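4. Where Things Live: Talking About the Kitchen

When we first set out to collect kitchen words in Brarwood and Gridton, we expected to hear mostly about food. People were glad to talk about food, of course, and we have many fine recipes to show for it, but what they came back to again and again was where things live. The good pan lives under the stove. The bread lives in the drawer that used to be for towels. We came to call these "home phrases," and the 921 of them in the Pukum collection are the subject of this section.

The phrases come from almost 200 households, of which 20 sat down with us for a second, longer talk (often over coffee, and often well past the hour we had promised to keep to). Cooking pots were the easiest place to begin. Nearly everyone had a word for the big one and a word for the little one, and the two words were seldom a matched pair.

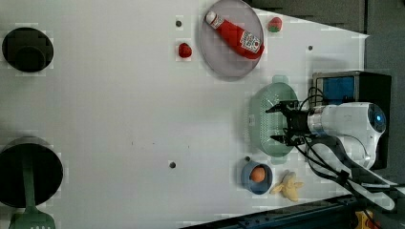

Figure 4. Round black containers, smaller and larger.

In Gridton the larger pot was usually "the soup," as in "hand me the soup," whether or not there was any soup in it. Brarwood speakers leaned toward "the Sunday pot," and kept on saying it all through the week. The small pot went by a great many names, and we have given up trying to sort them.

Things that sit out on the table were a harder matter. A bottle may be "out" in the morning and "away" by evening without anyone in the house agreeing on which is its proper place. Ketchup brought up more of these friendly quarrels than anything else we asked about, with fruit not far behind.
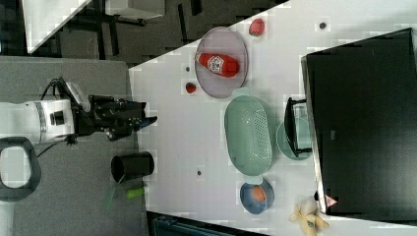
Figure 5. Ketchup and strawberries, set out on a tabletop.

We had supposed that "out" simply meant "on the table," and our early notes from September are marked that way. The longer talks taught us better. For many families a thing is only "out" if somebody means to use it soon, and otherwise it has been "left," a word that carries a little scolding with it. 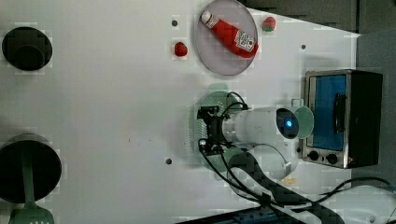 One Gridton speaker told us that in her mother's house nothing was ever left, it was "waiting," and that she had been married for years before she heard anyone say it differently.

We have since gone back through the Rudd notebooks and found "waiting" there too, written down by earlier collectors and passed over without remark. Colanders and strainers, which we had nearly dropped from the word list, turned out to be rich in it.
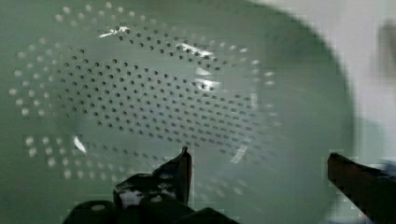
Department of Language and Home Life, Rudd College

A colander, in both towns, can be "waiting" even when it hangs on its nail. Speakers said it most readily of things that are shared between jobs, and hardly ever of plates. We take up the matter of plates in the next section, along with the several Brarwood households who say "resting" and would not be talked into anything else.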